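居間のロボット、しばらく書いていなかったので作業の記録をまとめて流す。長いです。前回は右手首のがたつきの話で終わっていたはず。

右手首のがたは、結局ベアリングの問題ではなかった。手首フランジとグリッパーの間に挟んでいる自作のアダプター板が、ねじ穴のところで少しつぶれていた。樹脂で出力した板をそのまま使い続けていたせいで、締めるたびに沈んでいたらしい。

板をアルミで作り直した。切削はDarkovの共同工房でやった。予約の枠が短いので、家で下穴の位置まで全部けがいてから持っていく。工房では穴をあけて面取りをするだけ。

面取りを忘れて帰ってきたことが前にあり、そのときは台所でやすりをかけた。粉が出るので家ではやらないほうがいい。

アダプターを替えたあと、指先を手で横に押してみて動かないことを確認。左も同じ板に替えた。左はがたが出ていなかったが、左右で長さが違うと後の計算が面倒になる。

つぎに指。先の細い指に替えてある。元の幅広の指だと、平らな面に落ちている薄いものの下に入らない。丸めた紙くずや飴の包みを拾わせたいので、先は細いほうが都合がいい。

細くした代わりに、丸いものは苦手になった。ペットボトルを胴でつかむと、力のかかる線が細くて、ボトルがその線を軸に回る。キャップ側を持てば回りにくいが、今度は重心が遠くなる。空ならどちらでも持てる。

指の内側にはZernaのゴムシートを貼っている。片面粘着のもので、切って貼るだけ。角から剥がれてくるので、貼る前に角を丸く切っておく。脱脂は必須。省いた日のぶんは翌朝には浮いていた。

グリッパーの開き角は、以前は全開でスタートしていた。いまは少し絞った状態を待機姿勢にしている。全開だと外側の指が自分の前腕に当たる姿勢がまれにある。音がして初めて気づいた。

ここから配線の話。

肩から手先までの線は、最初は腕の外側に沿わせて面ファスナーで留めていた。肘を深く曲げると線が突っ張り、伸ばすとたるんで垂れる。垂れた線を指が拾ったことが2回ある。

2回目でコネクターの爪が折れたので、ここは真面目に直すことにした。肘の回転軸のなるべく近くを通し、前後に固定点を置いて、その間だけ余裕を持たせる。余裕は外に膨らませず、内側に小さなU字で逃がす。

固定点の間隔は195mmに落ち着いた。最初は200mmで作った。たった5mmだが、200だと腕を前に出し切ったときにU字が前腕の樹脂カバーに触れる。触れるだけでも、繰り返すと被覆が白くなってくる。

この寸法は自分の線の硬さでの話なので、真似する人は自分の線で測ってください。シリコン被覆の柔らかい線なら違う値になると思う。

コネクターはKokkinosのロック付きに変えた。手袋をしたままだと外しづらい。外しづらいのが目的の部品なので文句は言えない。

電源と信号は分けて通した。一緒に束ねていたころ、腕を速く動かすとエンコーダーの値がたまに飛んでいた。分けてからは見ていない。ただ、同じ日にアースの取り方も変えてしまったので、どちらが効いたのかは分からない。いっぺんに二か所直すのはよくない。

次、頭のカメラ。

頭のカメラから見た位置と腕の座標を合わせる作業を、4月に入ってからやり直した。アダプター板を替えて手先の位置がわずかに変わったので、避けて通れない。

やり方は地味で、手先に印のついた板を持たせて、机の上のいろいろな場所に止め、カメラの読みと関節角を記録していく。あとは計算に任せる。途中で頭の角度を触ると全部やり直し。

触りました。やり直しました。

一度目の結果は奥のほうで大きくずれていた。板を手前でばかり止めていたのが原因だった。人間はどうしても見やすいところ、腕の楽なところに止めてしまう。二度目は奥の端から始めて、手前を最後にした。

合わせたあとの確認は、机の端に置いた小さな印を指先で指させるだけ。右手で指し、左手で指し、ずれを定規で見る。派手な確認方法ではないが、これが一番すぐ分かる。

机の天板が黒くてつやがある。これが深度の計測と相性が悪い。後ろのものが天板に映り込んで、ものが無いところに面があるように見えたり、逆に穴があいたように見えたりする。

対策としてマットな布を敷く案はすぐ出た。敷けばきれいに取れる。でも布を敷くと紙くずをつかむときに布ごとつまむ。指が細いので余計につまむ。

それで、天板の面は深度から推定するのをやめて、最初に測った高さの平面として固定した。机は動かさない前提。高さを固定してしまえば、天板から上に出ているものだけを拾えばいい。

机を動かしたら測り直し。絨毯の上なので、強く肘をついたりすると微妙に傾きが変わる。家族には机に手をつかないよう頼んだ。だいたい守られている。

照明も影響する。夜に天井の灯りをつけると、天板に灯りの形がそのまま映る。昼にカーテンを閉めてやるのが今のところ一番安定する。隣の明かりがドアから入るぶんは気にならなかった。

紙くずの検出について。白い紙は黒い天板の上なら楽に見つかる。難しいのは茶色っぽい包み紙で、くしゃくしゃだと向きが決まらない。つかむ向きを決める材料がない。

いまは、かたまりの一番高い点を真上から浅くつまむだけにしている。向きは腕の楽な角度に任せる。丁寧に向きを推定する版も書いたが、時間がかかるわりに結果がよくならなかったので外した。

連続で6回試して、外したものを記録するという形でやっている。多く回したほうがいいのは分かっているが、置き直すのは全部自分の手なので、6回で一区切りにしないと続かない。

外し方にも種類がある。指が手前で閉じる、つまんだが上げる途中で落とす、つまんだのは良いがごみ箱の縁に当てて落とす。記録はこの区別だけ書いておく。動画も撮るが、あとで見返すのは結局この文字のほう。

ごみ箱の縁の問題。箱が小さいので、腕が上から来る角度が浅いと縁に当たる。大きい箱にすれば済むのだが、机の脚の横に置ける大きさとなると今のになる。

箱の位置は今のところ手で教えている。右手が届く側に置いて、手先を箱の口の上まで動かし、そこを記憶させる。箱を自分で見つけさせるのは後回し。下を向かせると今度は机の奥が見えなくなる。

箱は軽いので、絨毯の上でも腕が触れると動く。底に何か重りを入れるつもりで、まだ入れていない。

左手から右手への持ち替えも、やりたいことの一つ。机の左のほうにあるものは右手だと遠い。左手で取って真ん中あたりで受け渡すか、左手でいったん右寄りに置き直すか。

受け渡しは見栄えがするが、両方の手先の誤差が足し合わされる。置き直しは退屈だが、置いたあとにもう一度見て測れる。今の精度だと置き直しのほうが確実だと思っている。

このあたりはヴィレーム・ジーハさん(Vilém Říha)に相談した。工房で隣の作業台を使っていた人で、二本腕の経験が長い。答えは短くて、「左右の腕を同じ瞬間に動かすのをまずやめろ」だった。

片方が動いている間、もう片方は待機姿勢で止めておく。それだけで衝突の心配がかなり減る。遅くなるが、家のごみを片づけるのに急ぐ理由は特にない。

ついでに速度の上限も下げた。下げたら、上げる途中で落とす回数が目に見えて減った。つまむ力ばかりいじっていたのが少し恥ずかしい。

つまむ力は、紙くずと包みで同じ設定にしている。ペットボトルだけ別。空のボトルを紙くずの力でつかむと滑り、ボトルの力で包みをつかんでも特に困らないので、全部ボトルの力でいい気もしてきた。ゴムの減りが早くなるのが気がかり。

非常停止の話も書いておく。押しボタンは手の届くところに常に置く。以前は電源装置の上に置いていたが、いざというとき腕の向こう側になる配置だったので、長い線で引き出して自分の椅子の脇に移した。

停止を押すと関節はその場で保持、ではなく、ゆっくり脱力する設定にしている。これは好みが分かれると思う。机の上で止まる場合が多いので、天板の縁に前腕が当たらないよう薄いスポンジを用意してある。

作業中は子どもと犬は別の部屋。ドアは開けていてもいいが、誰か入ってきたらすぐ止める。居間でやっている以上、ここは毎回守る。

予備のギアはPlakexに注文中。届くまで肩は速く振らない。在庫ありになっていたのに、注文したあとで取り寄せになった。よくある。

質問が来ていたのでいくつか。腕のカバーは塗っていないのか→塗っていません、白い樹脂のままです。重くならないか→重さより、カバーを外して点検する手間のほうが効きます。

ソフトは公開するのか→平面固定のところと、掴む点を選ぶところは整理したら出します。配線の図も要るという人がいたので、手描きでよければ一緒に。

操縦でやるのか自動でやるのか→両方使っています。新しい指や新しい置き方を試すときは、まず自分で動かして感触を見ます。手で動かしてうまくいかないものを自動にしても、原因が増えるだけでした。

いま困っているのは、机の手前の縁に近いもの。手前すぎると肘が後ろに引ききれず、手首が変な角度になる。本体を少し下げれば届くが、そうすると奥が遠い。どちらかを諦めるか、腰を前後させる台を作るか。

台はやりたくない。絨毯の上で滑らかに動く台を作るのは、それだけで別の工作になる。しばらくは手前の縁に置かれたものは対象外にする。

次にやるのは、机の左端のボトルを右寄りに置き直すところまでを通しで動かすこと。そのあと包み、紙くずの順に箱へ入れる。順番は自分で決めて固定してある。

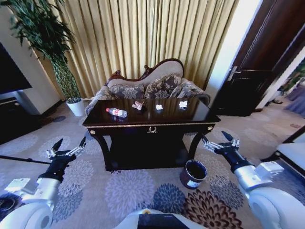
通しで動いたら、外した回の記録と一緒にまた続きに書きます。ゴムシートの型紙は、角の丸みをもう少し大きくしたものに描き直してから載せる予定。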